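Robotics and Automation, Handout 6
Visit to the Hiloleck handling laboratory
Revised Jan 20, 2026

These notes cover the demonstration part of the visit and should be read together with Handout 5 (gripper types and contact models). The visit report is due at the end of the teaching block. Attila Barta takes the laboratory group and Győző Borbély the seminar group; questions about the report go to whichever of them marks your work.

1. What the demonstration covers

The host shows two tasks on the same bench. The first is a pick-and-place of rigid parts from taught positions. The second is handling of household objects whose shape is not known to the controller in advance. The second task takes up most of the time and is the one you will be asked about.

The arms are driven by an operator through the Oltenetti control software. Commands are sent as small changes in gripper pose and jaw opening. There is no automatic grasp planner in this part of the demonstration, so any choice of approach direction or grip point is the operator's. Keep this in mind when you write up: a good grasp here is evidence about the hardware and the operator, and says nothing about planning.

2. Two-finger grasping, short revision

A parallel gripper holds an object by friction at two opposed faces. For a lift without slip, the total friction available at both contacts must exceed the weight plus any inertial load:

2 x mu x N > m x (g + a)

where mu is the friction coefficient, N the normal force at each finger, m the mass and a the upward acceleration. The formula assumes flat contact, equal forces and a centre of mass on the line between the fingers. Household objects seldom meet the last condition. When the centre of mass lies off that line, the object tends to turn about the axis through the contacts — the fingers may hold it perfectly well and it will still tilt.

Glossy surfaces need care. Gloss alone does not fix mu, but a smooth hard surface against a smooth hard finger leaves little margin, and the usual answers are a softer finger pad, a larger contact area or a higher force. A higher force is limited by what the object can stand.

Worked values for the seminar: take N = 2 newtons, mu to be found, and a mass of 300 grams at negligible acceleration. Then repeat with the mass doubled and comment on the result.

3. Wrist view and its limits

Each operator works partly from a camera at the wrist. The view moves with the gripper, so the fingers keep the same place in it and the object appears to come to them. This makes alignment simple and depth judgement poor. A large object held between the fingers also hides a good part of the bench behind it, at the moment when the operator most needs to see the second arm.

In the wrist view reproduced in this handout, the fingers bear on the straighter lower sides of a white object, and the wider rounded part stands clear above them. Note how close the jaws of the other gripper are, and how much of the table is lost behind the object.
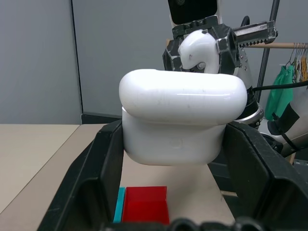 4. Points to observe on the day

Finger contact. Look at where the finger faces meet the object and whether the surface there is flat, curved or tapered. Sketch it.

Clearance between arms. The shared workspace is small. The Pomorby safety layer slows both arms when their modelled volumes come near each other, and stops them on overlap. It models the arms but not the held object.

Wear. Fingers on a bench in daily use have chipped and rubbed edges. Consider whether wear on an outer edge matters as much as wear on the inner face.

Logging. The Quiroga recorder stores joint positions and jaw opening at 1000 samples per second. You will be given a file of 2000 samples for the report. Plot jaw opening against time before you do anything else with it.

5. The report

Maximum four pages, excluding plots. State which contact assumptions from section 2 you think fail for the object you chose, and why. Students who missed the visit may join the repeat in May, by arrangement with Győző Borbély. Closed shoes are required in the laboratory, and bags stay in the lockers by the entrance.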